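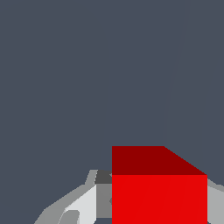
Have you ever wondered why a brick is the shape it is, and why you can't just grab any old lump of clay and build a house out of it? I think about this a lot, probably more than a grown-up should! Before we get to real bricks, let's start with the simplest block there is, a cube. Have a look at the red one and you'll spot two of its faces, the dark one on top and the bright one at the front. Same block, but two quite different reds. Your eyes use that change in colour to work out where one face stops and the next begins. A cube has six faces, and every one of them is a square exactly the same size.

So why aren't house bricks cubes? Good question. Grab some blocks and try building a wall with cubes stacked straight up, each one right on top of the one below. Now give it a poke. Over it goes! The joins between the blocks run in straight lines from top to bottom, and there's nothing to tie one stack to its neighbour.

Now try it with longer blocks, and put each one over the join underneath. Bricklayers call this a bond. Every brick is sitting on two others, so when you push on one, its mates help hold it still. You can do it with cubes too, but you end up with annoying half-cube gaps at the ends. A real brick is usually twice as long as it is wide (with a bit extra for the mortar), which means you can turn one sideways and it still fits the pattern. Clever, eh?

I learned most of this from Demetrio Garrido, who laid bricks in Grilthorpe for years and let me have a go at his back wall. My bit is the wobbly bit. He told me a brick has to fit in one hand, so the other hand is free for the trowel. I'd never thought of that.

Bricks start out as soft clay. The clay gets pressed or cut into shape, left to dry, and then baked in a giant oven called a kiln. The heat changes the clay for good, so it won't go back to mud when it rains. Lots of bricks come out red because there's iron in the clay, and iron goes a rusty colour when it's baked. Clay with plenty of lime in it can come out yellow or cream instead. The old hall at Fumudstead has both colours in stripes, and it looks like a giant cake.

Demetrio's garden wall used 2,118 bricks. He wrote the number in pencil inside the shed door, next to the one for his neighbour's wall, which took 2,270. (They're still arguing over whose is straighter.)

Next time you're out walking, find a brick wall and look at the pattern. If you see only long sides, that's called stretcher bond. If there are short ends mixed in, those are called headers. Draw the pattern in your notebook and colour it in. In September I'll be writing about arches, so save some blocks for that!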